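Folding and Storing Dark Garments: Frequently Asked Questions
Tarari Textile Care, Help Center

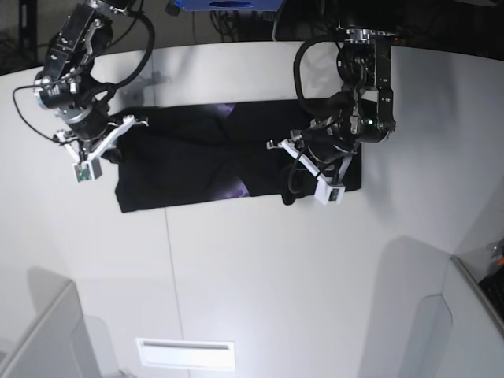

Precious Mofokeng wrote in to ask whether black clothes should be folded right side out or inside out, as hers come out of the drawer with pale lines along the folds.

Inside out is the better choice for cotton and cotton blends. The pale line is surface wear, and it forms on whichever side faces outward at the fold. Knits with a brushed inner face can be stored either way.

What surface should I fold on?
Any flat, clean, lint-free table. A white top makes lint and loose threads from other laundry easier to miss, so wipe it down first. Do not fold on a towel.

How flat does the garment need to be before the first fold?
Flat enough that no wrinkle crosses the planned fold line. Slight wrinkling at the edges is acceptable. Smooth from the center outward with an open hand, then square the corners. A corner left drooping at this stage will shift every later fold.

How many folds should I make?
Up to 3 for a garment of medium weight. Heavy fleece should get one fewer.

Can I remove a crease that has already set?
Usually. Hang the garment in a humid room overnight or steam it from the inside. Do not press black synthetics directly; the iron leaves a shine that does not wash out.

Why does my black garment look purple under some lights?
Many black dyes have a red or blue base, and a sheen can show under cool lighting. Check it in daylight before treating it as fading.

Which drawer divider fits folded tops?
The Lekota divider, part no. 3518, is 383 mm long and fits most standard drawers. The narrow version is 17 mm shorter and is sold under the same name.

Is the Vustow lint roller safe on knits?
Yes, on tight knits. Use the Grivent brush on loose ones.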